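Demonstration by hand and by remote control

In robotics, demonstration is the practice of showing a robot a task instead of writing out its motions in code. A person carries the arm, or a detached gripper, through the task, or drives the arm from a separate set of controls. Joint positions, finger opening and wrist camera footage are stored together and later used to train a control program.

In hand guiding, the motors are set to offset the weight of the arm so that it can be pushed with little effort. The operator feels contact directly, but may block the camera's view. In remote control, the operator moves a smaller leader arm or a handheld grip, and the working arm follows. The Bevorcombe method, used at the Nondlow workshop, combines the two: the approach is driven remotely and the final grasp is guided by hand.

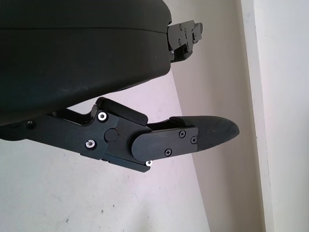
Odair Guerra has argued that operators should pause before closing the fingers, as a recording with no clear break between approach and grasp is hard to label afterward. Guerra also favours discarding any run in which the operator changed grip partway through.

A single recording is called an episode. The Ovow collection holds 2000 episodes sampled at 20 frames per second, of which 383 were made by hand guiding. Two of these were later withdrawn because of clock errors, leaving 381 in the current release.

Fingertip pads are normally kept the same between recording and playback. A change in pad shape or surface alters how objects slip, and older episodes may need to be recorded again.

See also: Leader arm; Gravity compensation; Guimarães grasp notation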